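Week 8 handout - packing task, hand-held grippers
October 2026, P. Moschos

Carry on from last time. Teams keep the same table. If your partner is away join the Olari group, dont work alone.

Task: lunch bag. Container goes in the bag, bag stays open for now. Closing the zip is a seperate task, later.

Before you start
- read the Buken notes, section on finger pads
- both grippers on, both cameras recording, markers on the fingers clean
- bag lid right back, out of the way

Doing it
- one gripper takes the container, the other handles the small piece
- squeeze gently. Soft pads do the work. If the plastic bends you're too hard
- slow near the rim of the bag, most of last May's bad runs went wrong there
- keep the markers in view of the camera - if a finger is hidden by the bag the opening width is lost and the run is no use to us
- start each run with things in a different place. Not the same spot every time!!

Target is 62 good runs per team, 20 of them left-handed start. Whole class set from May was 1156, kept on the Planimness drive, have a look at a few before you begin.

Write up: one page, what failed and why. Kalogeropoulos chapter on grasping is enough reading for this. Bring printed.
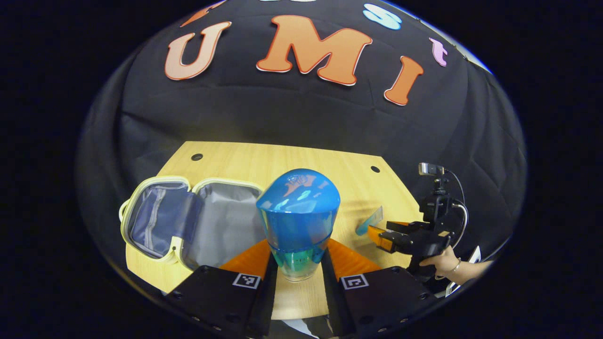
Why do we vary the starting position between runs?
So the model learns to find the container wherever it is. If it always starts in one spot, the model can simply repeat the same path and will miss as soon as something moves.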